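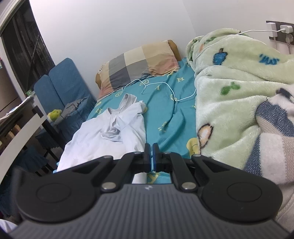 Kaja Kļaviņa
@kajakutt · 2023-10-19

Today I make the bed properly. I say this every week, but today I write it here so I must do it. Small thread from a small bedroom in Kunda.

The blue sheet with the yellow letters is staying. I know it is a child's sheet. I bought it in September in a shop in Pistorham, when I was looking for something gray and serious, and I came home with cartoons. I sleep well on cartoons.

First rule of my mother: before you touch a blanket, take away everything that does not belong to a bed. So the T-shirt goes first. Then the striped towel. Then the cable, which I always forget and then pull out of the wall together with the sheet.

The checkered pillow can wait on the chair. The chair already has a gray cloth on it, so first I must clean the chair. This is how a job of nine minutes becomes an evening.

Question for people who know fabrics: how do you wash fleece so that it stays soft? The green one with the fruit and the apple is my favorite, and I am afraid to ruin it. The label on my last one said 100 percent polyester and I still made it hard like a carpet.
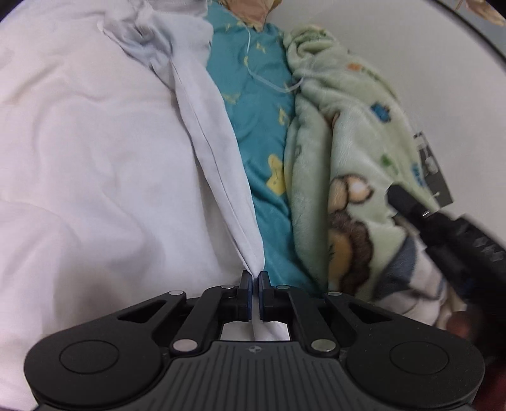
White on one side, green fleece on the other, and the blue one in the middle. I like to fold the edge of the white one back a little, so in the night I can find it with my hand and pull it over me without waking up completely.

My friends ask why I need so many layers. Please come to Kunda in October and ask me again. The wind comes from the sea and the radiator has its own opinions.

I tried one thick winter duvet from Wevance last year. It was warm, but too warm, and at two in the morning it was on the floor. With thin layers I can take away one and keep the other – much better for me.

Somebody wrote to me that fleece should be washed cold, inside out, with no softener. Thank you! I will try it on Saturday, with the old blanket first.

Now the towel goes to the laundry and I go to make tea. If you also have a child's sheet and you are an adult, please tell me which cartoon.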